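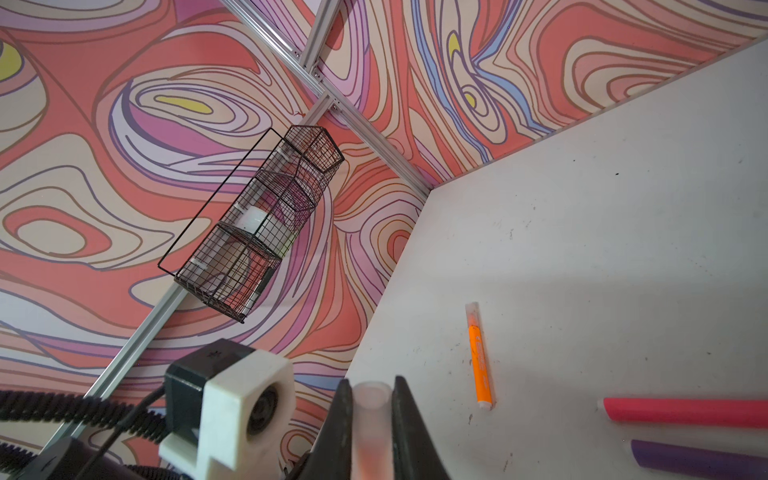 Frosted tube, pink tint, held upright. Patterned walls and extrusion bars behind.

August 28, 2024

Enclosure and tube notes, Narkine bench.

Wall covering is up. Print is the Urnon contour pattern, salmon and coral through lavender to periwinkle, with small patches of yellow. Panels go behind the aluminum extrusion, so the bars stay bare and can be wiped down. Bottom edge of the print sits at the tabletop. One seam lifted overnight at the first corner; re-taped from the back, 11 cm. Check again before the next change of covering.

Tubes: lot 716, frosted, translucent. Rim reads milky white against the print, body is a faint orange-pink. Against the salmon bands the side of the tube is hard to pick out by eye. Against blue and violet it is fine. Gavrilă tubes from June had a heavier tint and did not have this problem – keep 2 of those back for comparison.

We use cookies to improve your experience on this site. Accept all | Manage preferences

To do:
- square up the top joint on the frame, bolts only finger tight
- order 3 more corner brackets from Aner, same series as before
- label the tube rack by lot, the old labels do not survive alcohol
- try the plain gray covering on one wall and repeat the edge check

Lighting not touched today. Tabletop wiped, spare panels rolled print side out and stored under the bench – do not fold, the creases show.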